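투명 페트병 분리배출과 재활용품 정리하는 방법

집에서 나오는 플라스틱 가운데 양이 가장 많은 것은 대개 생수병과 음료컵이다. 둘 다 투명해서 같은 통에 넣기 쉬운데, 배출 방법은 서로 다르다. 이 글에서는 병을 비우는 단계부터 집 안에 분리수거함을 배치하는 것까지 순서대로 정리한다. 지역마다 세부 기준이 다르므로 배출 요일과 장소는 거주지 안내문을 먼저 확인한다.

준비물

- 투명 또는 반투명 비닐봉투
- 가위나 커터칼
- 물기를 뺄 수 있는 채반
- 분리수거함 두 개 이상
- 라벨용 마스킹테이프와 유성펜

수거함은 뚜껑이 없는 것이 편하다. 우리 집은 Plakis 수납함 두 개를 쓰다가 하나를 더 샀다. 뚜껑 달린 제품은 병을 넣을 때마다 열어야 해서 식구들이 옆에 그냥 세워 두곤 했다.

1단계. 내용물 비우기

병 안에 남은 음료를 모두 버린다. 생수병은 물만 털어내면 된다. 주스, 탄산음료, 커피가 들어 있던 병은 물을 3분의 1쯤 넣고 뚜껑을 닫아 흔든 뒤 따라낸다. 한 번으로 부족하면 한 번 더 한다. 우유가 섞인 음료는 하루만 지나도 냄새가 나므로 마신 날 바로 헹군다.

세제는 보통 필요 없다. 식용유병처럼 기름이 묻은 용기는 미지근한 물에 주방세제를 한두 방울 풀어 15분 정도 담가 두었다가 헹군다. 그래도 기름기가 남으면 종량제 봉투에 넣는다.

2단계. 라벨 떼기

절취선이 있는 라벨은 선을 따라 위에서 아래로 당긴다. 절취선이 없는 것은 가위 끝을 라벨과 병 사이에 넣어 자른다. 칼을 쓸 때는 병을 바닥에 눕혀 잡고, 날이 몸 바깥쪽을 향하게 한다.

접착제로 붙은 라벨은 따뜻한 물에 담그면 잘 떨어진다. 끓는 물을 부으면 병이 오그라들고 손을 델 수 있으니 쓰지 않는다. 떼어낸 라벨이 비닐 재질이면 비닐류로, 종이에 풀이 잔뜩 묻어 있으면 일반쓰레기로 버린다.

3단계. 눌러서 부피 줄이기

뚜껑을 열고 병을 옆으로 눕힌 다음 몸통 가운데를 누른다. 공기가 빠지면 바닥 쪽에서 입구 쪽으로 한 번 더 눌러 준다. 얇은 생수병은 손으로 충분하고, 두꺼운 탄산음료병은 발로 밟는 편이 빠르다. 양말만 신고 밟으면 미끄러질 수 있으므로 신발이나 슬리퍼를 신는다.
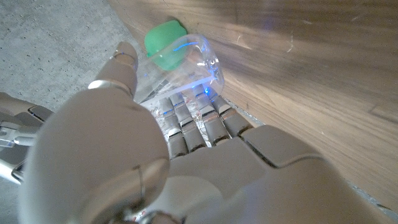 납작해진 상태에서 뚜껑을 다시 닫는다. 뚜껑을 닫지 않으면 병이 서서히 부풀어 처음 크기에 가깝게 돌아온다. 뚜껑과 병목에 남는 고리는 몸통과 재질이 다르지만, 재활용 공정에서 물에 띄워 분리할 수 있어 닫은 채로 내놓아도 된다. 다만 뚜껑을 따로 모으는 동네라면 그 기준을 따른다.

비틀어서 줄이는 방법도 있다. 손목에 힘이 많이 들어가고 두꺼운 병에는 잘 되지 않아서 권하지 않는다.

4단계. 색과 재질로 나누기

투명 페트병 수거함에는 먹는샘물과 음료가 담겼던 무색 투명 병만 넣는다. 아래 품목은 따로 뺀다.

- 초록색, 갈색 등 색이 들어간 병: 플라스틱류
- 샴푸, 세제 용기: 펌프를 분리한 뒤 플라스틱류
- 과일이나 달걀이 담겼던 투명 용기: 플라스틱류
- 약품이나 페인트가 들어 있던 용기: 지자체 안내에 따라 별도 배출

몸통은 투명하고 뚜껑에만 색이 있는 병은 투명 페트병으로 분류한다. 몸통에 글씨가 직접 인쇄된 병은 플라스틱류로 보낸다.

5단계. 일회용 컵 처리하기

투명한 음료컵은 페트 재질이 많지만 폴리프로필렌이나 폴리스티렌으로 만든 것도 섞여 있다. 겉보기로는 구별이 어렵다. 그래서 컵은 병과 함께 모으지 않고 플라스틱류로 내놓는다.

먼저 얼음과 남은 음료를 버리고, 빨대와 종이 홀더를 뺀다. 홀더는 종이류, 빨대는 일반쓰레기다. 컵 안쪽을 물로 헹구고 채반에 엎어 둔다. 크기가 같은 컵은 겹쳐서 모으면 자리를 덜 차지한다. 물기가 있는 채로 겹치면 사이에서 곰팡이가 생기니 다 마른 뒤에 겹친다. 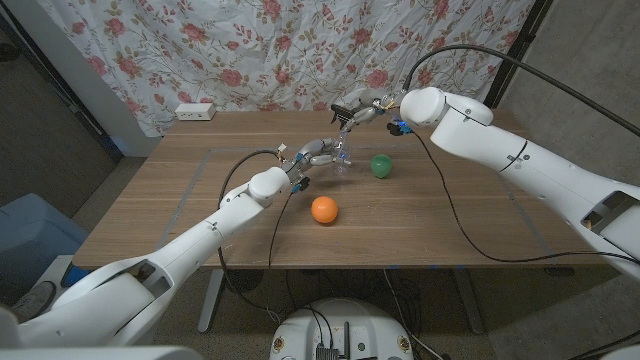

6단계. 수거함 자리 정하기

수거함은 병을 비우는 곳과 가까워야 한다. 싱크대에서 베란다까지 거리가 멀면 조리대 위에 병이 쌓인다. 우리 집은 싱크대 옆에 작은 통을 두고, 그 통이 차면 베란다의 큰 통으로 옮긴다. 큰 통 안에는 110리터 봉투를 끼워 두었다.

통마다 마스킹테이프를 붙이고 '투명 페트', '플라스틱', '비닐'이라고 적는다. 아이가 있는 집이면 글씨 대신 실제 라벨이나 뚜껑을 붙여 두어도 알아보기 쉽다.

August처럼 더운 8월에는 통 바닥에 신문지를 한 장 깔고, 봉투를 갈 때 같이 바꾼다. 초파리가 보이면 덜 헹군 병이 섞였을 가능성이 높다. 봉투를 비우고 통을 물로 씻은 다음 완전히 말려서 다시 쓴다.

자주 틀리는 것

병 안에 담배꽁초나 휴지를 넣어 버리는 경우가 있다. 이런 병은 선별장에서 걸러지므로 처음부터 일반쓰레기로 버린다.

여러 병을 끈으로 묶어 내놓는 것도 피한다. 작업하는 쪽에서 끈을 다시 끊어야 한다. 봉투에 담아 입구만 가볍게 묶으면 된다.

유리병은 깨지지 않게 따로 담는다. 깨진 유리는 재활용품이 아니므로 신문지에 두껍게 싸서 지역에서 정한 봉투나 마대에 넣는다.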